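Unit 5 handout - Planning the equipment budget
Automation Planning, Lindside evening program
rev. 2022-09-11

Bring this to class, we will not have time to copy it off the board.

Where we left off: Grurnik wants a price for a small kitchen-handling project. They have the arm quote already and think thats the budget. It isn't. Arm = one line.

Lines people forget
Fingers and pads (wear parts, order spares with the first order)
Mounts, cables, a second set of chargers
Storage for recordings
Hours for whoever collects the demos
Shipping, both ways if it is leased
Training day

Lease or buy. Flemanwood lease case, from last week: 36 months, service included, pads not included. Read the exclusions first, then the monthly number. If the project might stop after the pilot, ask what it costs to hand the gear back early. Get it in writing.

Hand-held grippers vs arms. For the collection phase you can often put off the arm purchase. Person carries the gripper, does the task, records it. Cheaper per unit, so you can run several sites at once. But same finger geometry as the arm you plan to buy later, or you pay for the data twice. Check this before the PO goes out.

Worked numbers (class figures, do not quote to a client)
Pads, per set: $15
Sets for the pilot: 40
Spares held back for small parts: $1,000
So pads 600, plus the 1,000, total 1,600 before tax. Half of you left the spares out on the draft.

Sites. Real homes, real kitchens. Budget for a visit to each one before you commit to it.
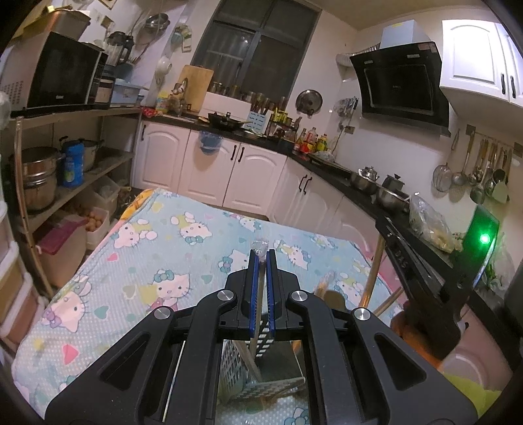
Reach and clearance go on the site sheet, next to outlets and Wi-Fi. Someone has to fill in that sheet and those hours are a cost too - put them under labor, not equipment. Räsänen template has a row for it, row is hidden by default, unhide it.

Timing. Order in March if you want the gear for the summer pilot. Lead times on fingers are longer then on the arm, seems backwards but plan for it.

For next time: redo the Grurnik sheet with lease and buy side by side, one page. Show your spares line.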